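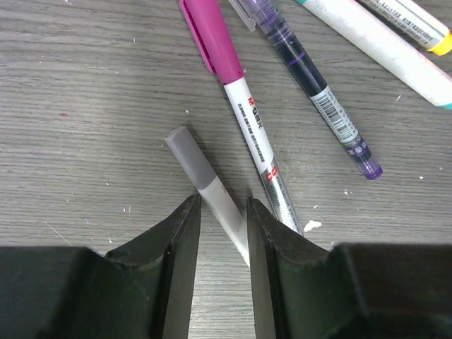

Reading the Someck Cores

November 3, 2025

The Someck quarry has been shut for years, but its two boreholes are still arguing with each other. One passes through 8 meters of gray silt before it reaches sand. The other, a short walk down the slope, has the sand on top and hardly any silt at all.

Vilém Šťastný logged both cores in January. The easy reading is that the layers run flat and one hole missed something. He does not accept it. In his view the sand fills a channel that a river cut into the silt after sea level dropped – the two beds touch, but they are far apart in age.

The evidence is a thin band of rounded pebbles at the base of the sand. Under it the silt is stiff and full of root marks, so it stood above water for a time. The same band shows up at Pešek, in the road cut, where it sits directly on limestone.

Not everyone agrees. The older Tostance survey mapped the pebbles as a storm bed, and storms can spread gravel a long way. Šťastný has since measured 1,226 pebbles from the road cut. Most lean the same way, as they would in a steady current.

A third hole between the first two would help. If there is a channel, its edge should be there, and the silt should thin out over a short distance. Drilling depends on the landowner, who has asked for the access track to be repaired first.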